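# Chapter 7: Looking After a Two-Bin Cell

I learned most of what's in this chapter on my knees, feeling along the edge of a table for the place where a bin had crept. If you've worked through the earlier chapters you'll have a robot that moves, a gripper that closes and a program that mostly does as it's told. Lovely! Now you have to keep it that way, and that's a different sort of job (a slower one, and I've come to like it more).

The cell we'll use all the way through is the one I look after at Womimance. It's a plain thing: one arm, one gripper, two grey bins set end to end on a wooden table, and a changing lot of odds and ends for the arm to pick up and move across. We call it Koka. The bigger Prevero cell next door gets its own treatment in chapter 14, so if yours has a conveyor you may want to peek ahead.

Start with the bins. Everybody wants to start with the arm, I know, but the arm knows where it is and the bins don't. Ours are held with a spring clamp on each side where the two meet, and before every run I squeeze both clamps open, push the bins together and let go again. A shift of 5 mm is enough to send a finger into the rim instead of past it. I once lost a whole morning in May to exactly that, blaming the software the entire time.

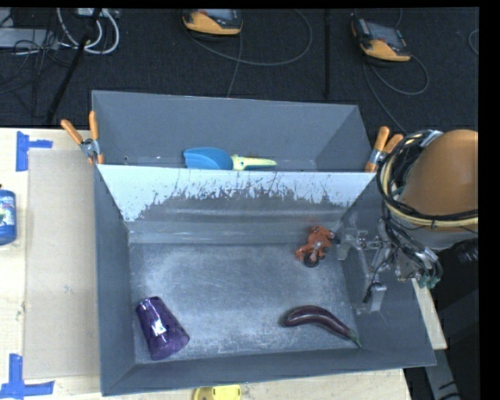
Next come the cables. Move the arm by hand, slowly, to the far corner of each bin and watch the bundle as you go. You want slack at every point, with nothing rubbing on a rim and nothing hanging where the fingers close. If a tie has worked loose, replace it there and then; "I'll do it after lunch" is how you end up ordering a new air line.

Then wear. Run a fingertip over the dividing wall and the floor of each bin. Scratches are fine, but a raised burr will catch on soft things, so take it down with fine paper and wipe up the dust. I do this every 200 runs and write it in the log, along with anything I've swapped.

Before you read on, go and find your own log. If you haven't got one, a school notebook will do nicely. Section 7.1 begins with the clamps, and you'll need a ruler and a soft pencil.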